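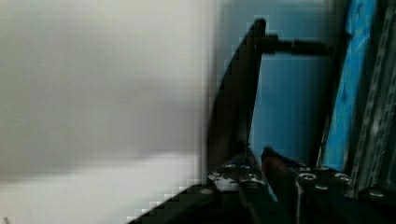
Conjunto de cozinha e comidinhas Zidudis
Vendido por: Pleswood
Ficha revista em 3 de outubro de 2018 por Idalina Coelho

Vou ser franca: desconfio de conjuntos de cozinha de brincar. O catálogo do fabricante fala em «horas de descoberta» e eu já vi muita descoberta acabar debaixo do sofá ao fim de dez minutos. Por isso esta ficha diz o que o conjunto tem e o que me parece dele, e quem quiser poesia que leia a caixa.

O Zidudis junta loiça e alimentos a fingir. Na loiça há um prato grande em tom lavanda, que é a peça mais vistosa, uma taça azul, um tachinho verde-menta com pega e um cesto verde-claro a fazer de escorredor. Nos alimentos há morangos, uma banana meio descascada e um frasco de ketchup vermelho com rótulo branco. Quem vem à procura de um menu completo vai ficar com fome.

O prato é grande de mais para o resto. Ao lado dele o morango parece perdido, e as crianças que gostam das coisas à escala (há mais do que se pensa) reclamam. Em compensação serve de tabuleiro, e na nossa loja acabou quase sempre nessa função.
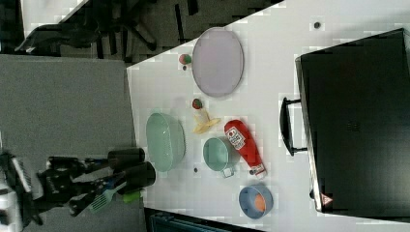 As peças servem para cozinhar a sério?
Nenhuma delas. São brinquedos, e nem o tachinho nem a taça devem ir ao fogão, ao forno ou ao micro-ondas.

Sobre a banana tenho dúvidas. A ideia da casca aberta é boa e é a primeira coisa em que os miúdos pegam. Mas uma banana sempre meio descascada só conta metade da história, e ao terceiro lanche alguém pergunta onde está a inteira. O fabricante respondeu-me que é «uma escolha criativa». Pois.

O ketchup é o contrário: esperava pouco e gostei. Tampa branca com vermelho, rótulo à frente, percebe-se logo o que é. Também se percebe que não há nada no conjunto em que apeteça deitar ketchup, a não ser que a família seja muito liberal com os morangos.

Arrumação: o cesto é a solução óbvia para a fruta, o prato não cabe lá dentro. Preveja uma prateleira.

Dados do artigo
Referência: 1.602
Peso com embalagem: cerca de 600 g
Prazo de devolução: 13 dias, com a caixa em bom estado
Desconto para escolas: 10 %
Reposição de stock: dezembro
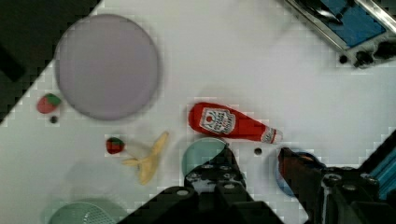
Posso comprar só os alimentos, sem a loiça?
Por enquanto o conjunto vende-se completo. Pedimos peças avulsas à Zidudis e ainda não tivemos resposta que se possa publicar.

Comparação com os outros que temos
O Avcombe é mais caro e traz talheres, mas as cores são tristes. O Beaulieu tem uma caixa lindíssima e pouca coisa lá dentro. Entre os três escolheria o Zidudis, sem grande entusiasmo, para uma cozinha de brincar que já exista e precise de reforço. Para começar do zero, faltam-lhe pão, ovos e uma segunda taça.

Limpeza: pano húmido e detergente suave. Não use a máquina de lavar loiça, por muito que a embalagem sugira o contrário. Os rótulos não me inspiram confiança.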